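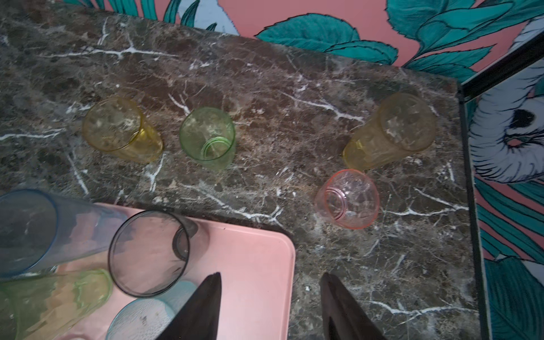
Working Alongside the Glass-Handling Arm: A Procedure for Bar and Floor Staff

This page sets out how staff at the Nardale dining room are to work with the robot arm that sorts and trays glassware at the marble counter. It applies to all shifts from May onward and replaces the handout issued during the trial.

What has changed

Staff no longer carry used glasses to the dish room one handful at a time. The arm moves glasses between the counter and the pink tray, and a member of staff takes the tray away when it is ready. During the trial the arm handled 544 glasses. Breakage reports were fewer than before, but small round glasses were dropped more often than straight-sided tumblers, and staff should continue to watch for this.

No position has been removed. The former glass runner is now the station attendant, and is responsible for the arm, the tray and the counter for the length of the shift.

Before service

1. Wipe the counter. Crumbs under a tray can make it rock.
2. Set the tray flat on the marble, with at least 6 inches of open counter beside it.
3. Check that both gripper fingers are clean and move freely.
4. Press Start on the panel and wait for the steady green light.

During service

Place used glasses on the open marble with space between them. Colored glass is harder for the arm to judge than clear glass, particularly the pale pieces, and glasses that touch may be skipped. Glasses of different shapes may share a tray.

Do not place stemware on this counter. It is still cleared by hand.

The arm pauses when a hand enters its work area. Staff must nevertheless press Hold before reaching in — the pause is a safeguard and is not to be used as a routine control. Press Resume only after stepping back.

Removing a tray

1. Press Hold.
2. Stand upright any glass that is lying on its side.
3. Lift the tray with both hands by the raised rim.
4. Set down an empty tray and press Resume.

A tray may hold no more than 14 glasses, or fewer when tall tumblers are in use.

Breakage

Press Stop, not Hold. Clear the counter by hand, inspect the gripper fingers for chips of glass, and enter the breakage in the station log.

Attendant rotation

An attendant serves two hours at the station and then moves to floor duty. Each new attendant completes 20 supervised tray changes before working alone. Questions about rotation or training should be addressed to Sølve Engebretsen, floor operations.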